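**Mistura Girard para pão de forma com centeio, saco de 700 g**

Gostamos de todas as nossas farinhas, mas temos um fraquinho por esta. A mistura Girard foi pensada para quem quer um pão de forma de casa que se aguente bem na torradeira, com miolo fechado, côdea fina e aquele travo de centeio que pede manteiga com sal (ou doce de abóbora, que cá na loja há partidários dos dois lados!).

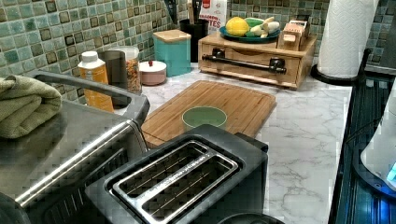

## O que vem no saco

Farinha de trigo, farinha de centeio integral, malte de cevada torrado, sementes de linhaça e sal. O fermento vai numa saqueta à parte, para quem prefere usar massa-mãe poder deixá-la de fora e guardá-la para outra receita. Contém glúten. Depois de cozido, o pão anda pelas 213 kcal por cada 100 g.

Cada saco dá um pão grande, de cerca de 17 fatias se a faca for boa e a mão paciente. Nós cortamos sempre as primeiras demasiado grossas, confessamos, e depois lá temos de as empurrar um bocadinho para caberem. 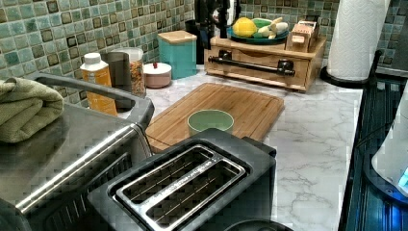
A massa fica pegajosa, e é mesmo assim que deve ficar. Resista à tentação de juntar farinha! Amasse, deixe crescer até dobrar de volume, passe para a forma untada e espere outra vez, com um pano por cima e sem correntes de ar. Coze em forno médio, já bem quente quando o pão entra.

## Para torrar

O centeio escurece depressa, por isso comece com o botão baixo e vá subindo ao seu gosto. As fatias da véspera torram melhor que as do próprio dia, e as congeladas podem ir diretamente, sem descongelar. 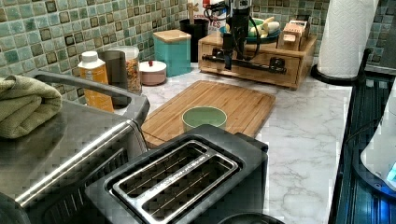

*Torradeira preta de duas ranhuras, forno de inox e tábua de bambu.*

## Conservação

Fechado, o saco guarda-se em lugar fresco e seco até à data impressa na base. Aberto, passe a mistura para um frasco bem vedado. O pão já feito dura uns bons dias embrulhado num pano de algodão.

## Quem já experimentou

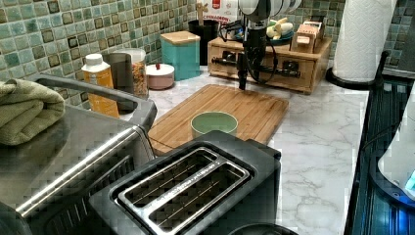
Florêncio Macedo: fiz o primeiro em janeiro e já vou no terceiro saco. Troquei parte da água por soro de leite e a côdea ficou mais macia, recomendo. Só tenho pena de não haver saco maior.

Obrigado, Florêncio! O saco maior está em estudo, e vamos experimentar essa do soro.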